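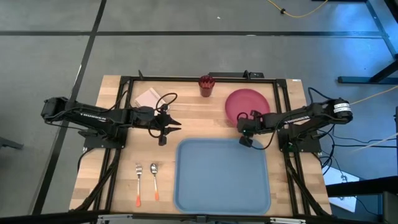

Choosing a threshold when the light will not keep still

Most inspection software still begins by turning a grey picture into a black and white one. Every pixel brighter than a set value becomes white and every other pixel becomes black. The step takes one line of code and very little computing time, and a good deal of what goes wrong later can be traced to it.

The simplest form uses one value for the whole picture. It works well when the lighting is even and the part differs clearly from its background. Dakex, which makes fastenings for flat-pack furniture, ran its washer line in this way from the day it was installed. The value was set by hand at 106 on a scale that ends at 255, and it was written on a card taped to the cabinet.

In May the lamps were replaced with brighter ones. Washers that had been plain black discs now had white nicks along one side, where the metal threw light back at the lens. The counting routine treated some nicked discs as two parts. The value on the card was raised twice, and after the second change the shadows under the washers began to join up with the washers themselves.

Letting the picture decide

Otsu's method removes the card. It builds a histogram of the grey levels, tries each possible dividing line, and keeps the one that leaves the two groups as far apart as possible. The method expects two clear humps in the histogram. A tray holding only three or four small parts may produce one large hump and a faint ripple, and the line then falls somewhere inside the background.

There is a cheap check. The same calculation yields a measure of how well the groups separate, and a program can refuse to continue if that measure is low. Rokuda, the inspection package used at Dakex, stores it with each result but does not act on it unless told to. The setting is on the third page of the options and is off by default.

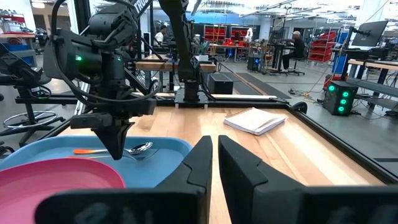

Two grippers over a light wooden tabletop, with a light blue tray at left.

Local methods go a step further and work out a separate value for each pixel from its neighbours. They cope with a lamp at one side of the bench, and with the slow darkening towards the corners that most cheap lenses show. The cost is one more number to choose, the width of the neighbourhood.

That width matters more than the manuals suggest. If it is smaller than the part, the middle of the part is compared only with itself and comes out speckled or hollow. If it is very large, the method behaves much like a single value again. A sensible start is twice the width of the largest part. On the Dakex line the washers were 60 pixels across, and an odd width just above 120 gave solid discs.
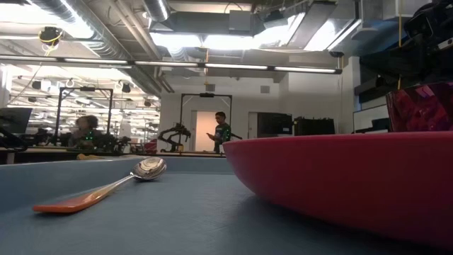

A small constant is then subtracted from the local average, so that flat background does not break up into noise. Values between two and ten are common. Akgül, a label printer with a similar camera, needed a higher figure because its paper has a visible grain.

Any of these choices should be tested on stored pictures before it reaches the line. Dakex kept 1274 of them, taken under both sets of lamps. The single value miscounted 300. The local method miscounted nine, all with washers that overlapped — a fault no threshold will cure.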